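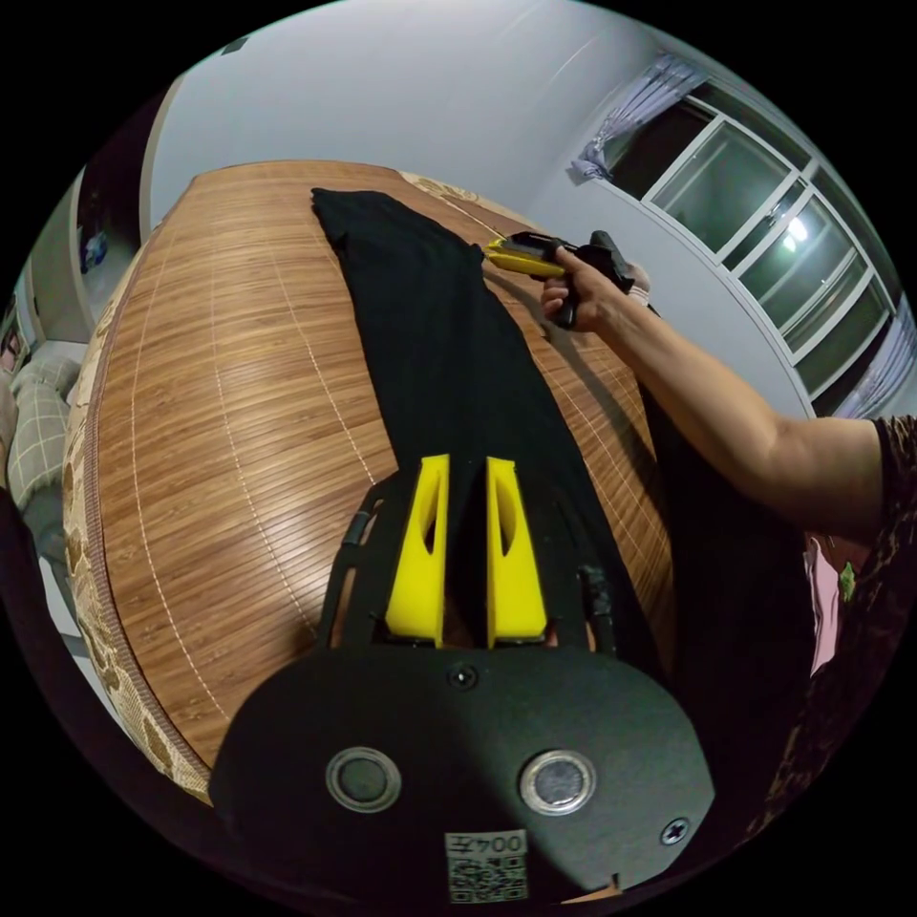

Trolus Vakberg pedestal fan: long-term review
June 2022

The Vakberg is a DC-motor pedestal fan sold by Trolus for bedroom use. It replaced a Royer box fan that had developed a bearing noise at low speed. The unit was bought at retail in March of last year and has now logged nearly 1000 hours, most of them overnight, in a second-floor bedroom with one window and no air conditioning.

Assembly

The fan ships partly assembled. The pole is in two sections that thread together, and the base attaches with a single captive bolt. No tools are required apart from the hex key in the box. The threads on the lower pole section were rough and had to be backed out and restarted once before they seated. The rear grille locks with a plastic ring nut that turns counterclockwise to tighten, the opposite of what most people will try first. The manual shows this in a small drawing with no text.

Fully extended, the pole has slight play at the collar. It does not rattle in use, but the head nods for a moment when oscillation reverses. At the middle height setting the movement disappears.

Airflow

Output at the lower settings is smooth and wide, without the pulsing common in cheap AC fans. The steps are unevenly spaced. The lowest few are hard to tell apart, and then there is a clear jump just past the midpoint. At full speed the fan moves loose paper across the room and is too strong to sleep under.

Placement matters more than speed. The best results came from setting the fan near the window after sunset, aimed inward, with the door open to the hallway. Aimed directly at the bed it cools well enough but dries the eyes by morning. Bedding also makes a difference. On a woven bamboo mat the air reaches more of the body than it does on a thick quilted pad, where the sleeper sinks in and the fan only reaches the top side. Anyone using a foam mattress without some kind of firm summer layer should expect less from this or any other fan.

Noise

No meter was used. At the lowest setting the motor cannot be heard from the pillow with the window open. With the window closed there is a faint electrical tone, steady and fairly high, that one of the two people in the room could hear and the other could not. Wind noise covers it from the next setting up. The oscillation mechanism was silent when new. It now gives a soft tick at the left end of travel - audible only in a quiet room, and unchanged for several months.

Controls

The panel uses touch buttons with white indicator lights. The lights dim after a short delay but do not turn off, and a piece of dark tape was the final solution. Each button press produces a beep that cannot be disabled. The remote works reliably from the bed, although it has no clip or dock on the fan and spends much of its time under the covers.

The timer turns the fan off after a set interval. It cannot turn the fan on, and it forgets its setting when the plug is pulled. Speed and oscillation are remembered.

Cleaning

The front grille comes off with one screw and a set of clips. The blade pulls straight off the shaft once its cap is removed. Dust collects mostly on the trailing edges and the inside of the rear grille, which does not come off without the ring nut described earlier. Plan on cleaning it monthly in summer. One of the grille clips has whitened at the bend and will probably break within another season.

Compared with the Gidia

A Gidia tower fan was used in the same room for 31 nights as a comparison. It takes up less floor space and its display turns off completely. Its airflow is narrower, however, and it cannot be tilted, so with a low bed frame much of the air passes over the sleeper. Its internal drum also cannot be reached for cleaning. The Vakberg is the better fan for sleeping, and the Gidia is the easier one to live with during the day.

Faults to date

One remote battery replacement. One loose base bolt, retightened. No motor or electronic faults.

Verdict

Recommended for bedrooms, with reservations about the beep, the lights and the grille clips. Buyers who need a timed start should look at another model or add an outlet timer, after checking that the fan resumes on power-up. This one does not.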